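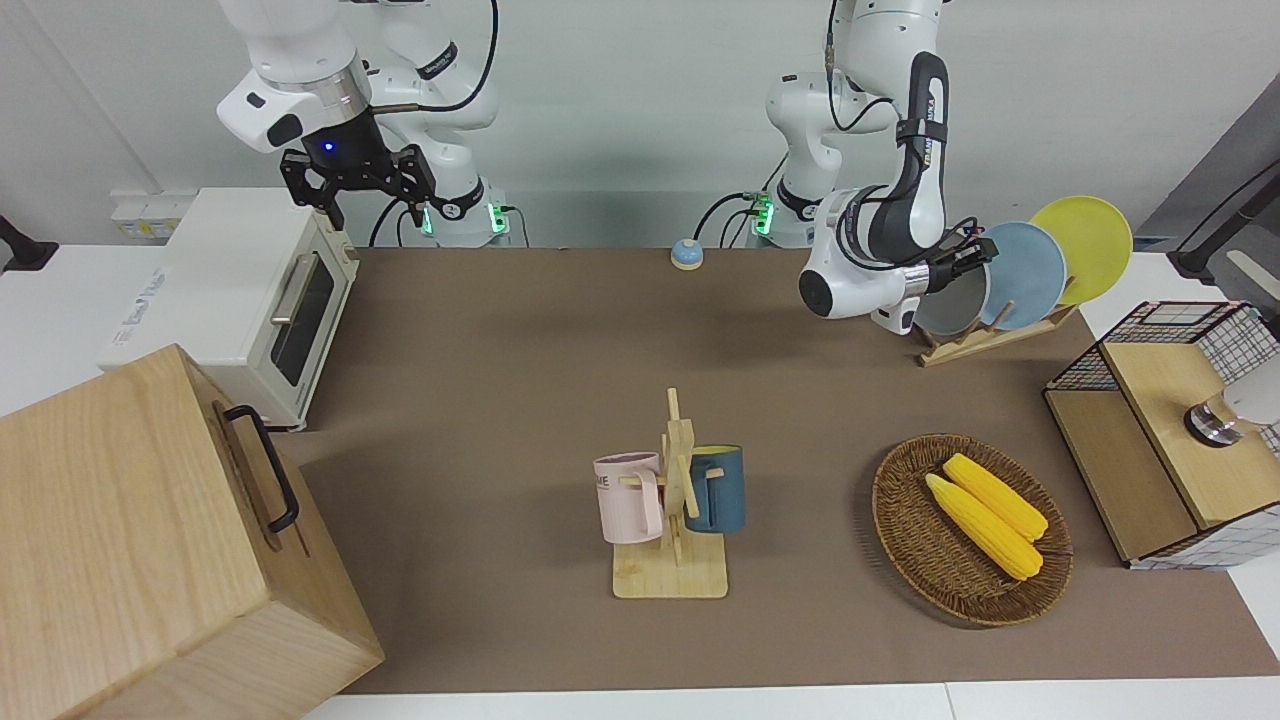 Fig. 4. Left gripper at the gray plate, rack fully set for the plate task.

Print this page | E-mail this page

4. Setting up a plate trial

This section covers the dish rack task in the Drallura comparison. The method's authors say it copes with "everyday clutter." Treat that as a claim to be tested. Most of the good numbers we have seen came from tables somebody had tidied first.

1. Place the brown mat and check that both arms can reach the rack without crossing.
2. Stand the gray, blue and yellow plates in the rack. Leave them leaning if they lean.
3. Leave the mug tree, corn basket and toaster oven where they are. They are the clutter, and a run without them goes in a separate table.
4. Load the policy trained on 200 demonstrations. Do not swap in the later one because it looks smoother.
5. Start the log before the arms move, and write the plate color in the first line.
6. Stop at 70 seconds. A late finish is a failure.

CAUTION: Keep hands off the mat while either arm is enabled. Use the stop button, even if the plate is about to fall.

Note: Ama Yakubu's first sheet scored a grasp and a placement as one success. We no longer do this – a gripper that closes on a rim has shown only that it can close on a rim.
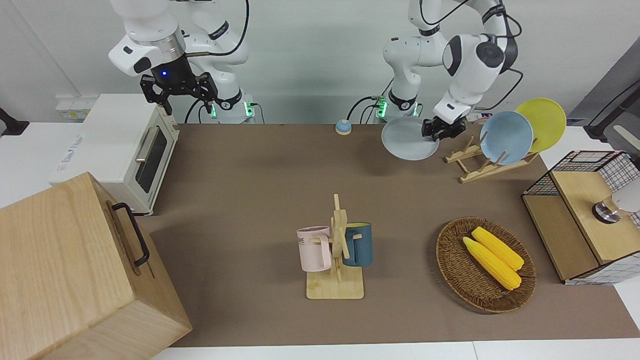

Can I drop a run if the plate slips before the arm has lifted it?
Keep it and mark it as a failure. The only runs you may drop are those where a person touched the table or the log is missing.

5. Reading the result

Run 12 trials per plate before comparing anything. Report each color on its own line; the pooled score hides a weak one. Vasco Prata's summary of 10/17/20 gives a pooled score only, and I would not quote it.

Note: Trial 121 in the old log has no start time. Leave it out of both tables and say so in the report.

CAUTION: Do not adjust the grip force between plates. If you must, begin the set again from step 1.

Print this page | E-mail this page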